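Chapter 4
Where Is Everything? Teaching Two Arms to Share a Kitchen

In this chapter you will:
- work out where a thing is from more than one point of view
- write down a household task as a list of small moves
- decide which arm does what, and when it has to wait

I should start with a confession. The first time I ran this unit with a class, I thought the hard part would be the robots. I'd lost sleep over the robots! I had spare cables and a binder of error codes, and then we got going and spent most of the first afternoon arguing over what "left" meant.

My name's Gillespie Morrison, and if you skipped the front of the book (everybody does), I teach the robotics elective that these chapters grew out of. By the time students reach this unit they've driven a single arm around an empty bench and they're a bit bored with it. So we give them a second arm and a pile of dishes. The project is called Sasilura, a name the students voted in, and the goal sounds like a chore list from your mum: put the plates where they belong, mind the mugs, don't drop the corn.

Each team starts by looking at the bench from different spots and making a list of what's on it. Try it yourself before you read on. Pick one thing, say the corn, and find it in all three views. Then do the same for the mug tree and the plates.

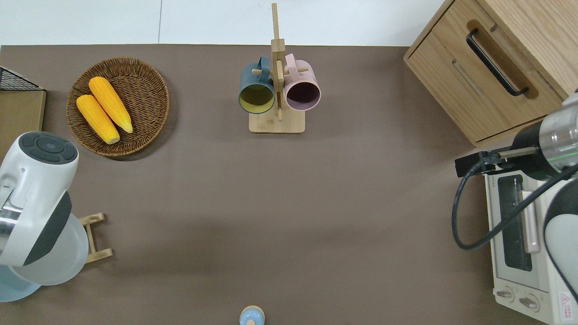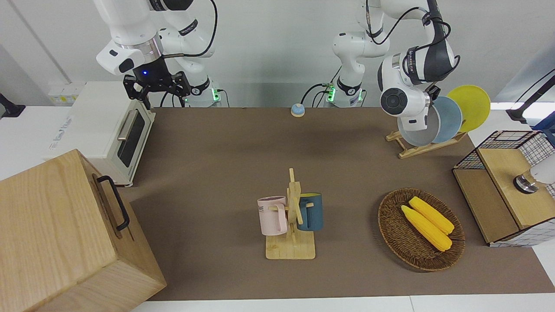
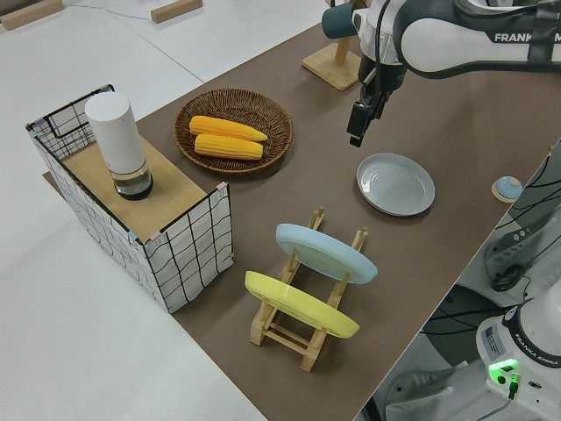
Reading time for this section: 6 minutes

How did you go? The corn is pretty easy, two bright yellow cobs in a wicker basket every time. The mug tree is trickier. In the first view the teal mug hangs on the left and the pink one on the right. In the second they've swapped sides, and in the third you'll only find the teal one, with the robot's wrist partly in the way. If your program says "go to the left mug", which mug do you mean?

The plates are another matter again. In the second view there are three of them standing in the wooden rack, grey, pale blue and yellow, with a gripper down at the grey one. In the third, the grey plate is lying flat on the brown surface and the other two are in the rack. So you need to know where you're looking from, and you also need to know what state the kitchen is in. Keep those two ideas apart in your notebook. My students who mix them up on page one are still untangling them in December.

We fix the first problem by choosing a home corner. Put your finger on one corner of the bench, call it zero, and measure everything from there, in millimetres. A mug might be 205 along and 100 in, and it stays 205 along and 100 in no matter who's standing where. Teams can choose any corner they like - but they have to write it on the whiteboard, and they can't change it halfway through because it makes the sums nicer. (Team Drudis, I'm looking at you.)

The second problem takes more patience. Before anyone touches a keyboard, I ask for a move list in everyday words. "Pick up the plate" isn't a move, it's a wish. Open the gripper, come in above the rim, go down, close, lift, stop. One of my favourite lists came from a team called Lysenko, who got to 30 moves for a single plate and were quite proud of it. I was proud too, though I did ask them to try for fewer.

Then there's the sharing. Two arms over one bench can get to the same spot at the same time, and they won't say sorry. We'll use a simple rule called a token. Whoever holds the token may enter the middle of the bench, and the other arm waits outside. You can do this with real people first, and you should. Grab a partner, use a tea towel as the token, and clear a table together without talking. It's slower than you'd think, and somebody always forgets to hand over the towel.

Before you start Section 4.1

You'll need your notebook, a ruler, a partner and the Sota simulator from Chapter 2. Set the speed to the lowest setting and leave it there until I say otherwise. If your bench at school is smaller than ours, use fewer objects, and keep at least one plate and one mug.

Warm-up: choose five things on your own kitchen counter. Pick a home corner, measure all five, then give the numbers (without the names) to your partner and see if they can draw your counter. Bring the drawing to class, even if it's awful. We start with the awful ones.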